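# Bin Picking Cell at Plengate: Setup and Upkeep

Vutar runs this cell in the back half of the Plengate shop. It has one arm, two metal bins and a finger gripper, and it picks bars out of the front bin. The notes cover what we check before a run and what tends to drift. The picking software is Huritberg, and the settings sheet is kept in the drawer under the controller.

**Before a run.** Jog the arm to the taught point over the front bin at low speed. If the fingers come down off center, tighten the bin clamps and teach the point again. Don't fix it with an offset in the program. We did that in December and lost two shifts finding it.

**Hoses and cables.** Turn the wrist through its full range by hand control and watch the slack. Replace any hose that rubs. The Han connector gets unplugged and looked at every 29 days, and bent pins go on the sheet.

**Fingers.** Wipe with a dry cloth, then check both for play. The last pair was changed at 1,332 picks after one finger worked loose.
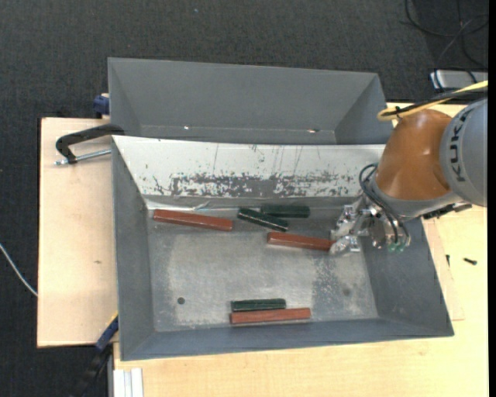
**How do you know when the bin position has to be taught again?**
Run the low-speed jog and compare it with the last values on the sheet. A difference of more than 2 mm in any direction means teach it again.

Send changes to the settings sheet to the Vutar desk before the morning start.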